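Biltholm Manipulation Lab
Working Group on Cell Practice
Minutes of the January meeting

Held Thursday, 10:00, Brurnerlow meeting room. Quorum met. The chair opened with the minutes of the previous meeting, which were accepted with one correction: in item 3, "stop category" should read "stop function."

1. Matters arising

1.1 The revised sign-in sheet is in use at all cells. Operators sign at the start of a session and again after any handover. Initials are accepted.

1.2 The proposal to merge the tabletop rules with the rules for the Skoter mobile base was not taken forward. The two documents stay separate. Cross-references will be added where the same clause appears in both.

2. Emergency stop placement

2.1 The draft clause read "within easy reach." Several members considered this too loose to audit. Agreed wording: "The stop device shall be reachable by the operator from the normal working position without leaning over the table or passing any part of the arm."

2.2 The stop is to be tested before the first powered motion of each session. The result goes on the session sheet. A failed test closes the cell until it has been repaired and retested.

2.3 Discussion of a second stop at the door. Opinions differed. The Lü group asked for it to be mandatory, and others noted that the rooms differ in size. Left open; see actions.

3. Speed and clearance

3.1 Reduced speed remains the default during teaching and during any run of a new program. Full speed requires a completed dry run with the same object set.

3.2 The gripper is to be raised clear of all objects before an operator reaches onto the table. The arm must be in a protective stop at that point. Pausing the program from the screen does not satisfy this clause.

3.3 Cables on the arm are to be checked through the full range of the wrist before a new task is released. Slack that can catch on a fixture is to be secured. Stands and their cables are to be kept outside the arm's reach.

4. Object sets and fixtures

4.1 Form 2111 now has a field for the starting arrangement. Entries such as "mug on stand" were judged insufficient. The entry must say which peg is used and which way the opening faces.

4.2 For the mug tree task, the following start was accepted as the reference: open gripper over the far half of the table, blue mug hung by its handle on the right-hand peg at mid-height, other pegs free.
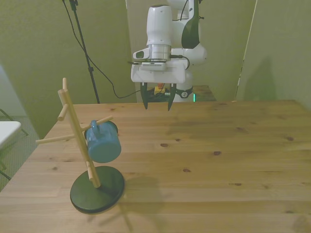 5. Fixture stability

5.1 Freestanding fixtures were discussed at length. One view was that anything the gripper pulls against should be clamped. The other was that clamping hides excess force which the operator ought to notice. Agreed: freestanding fixtures are permitted at reduced speed only.

5.2 The position of the base is to be marked on the table with removable tape. Marks are taken up when the task is retired.

6. Actions

- Circulate the agreed text of 2.1 and 3.2.
- Collect room plans for the door stop question.
- Add the arrangement wording to the notes on form 2111.

7. Next meeting

Same room and time. Comments on the draft are to reach the secretary 5 working days beforehand. The meeting closed at 11:40.

Biltholm Manipulation Lab | Contact the secretary | © Biltholm | Back to top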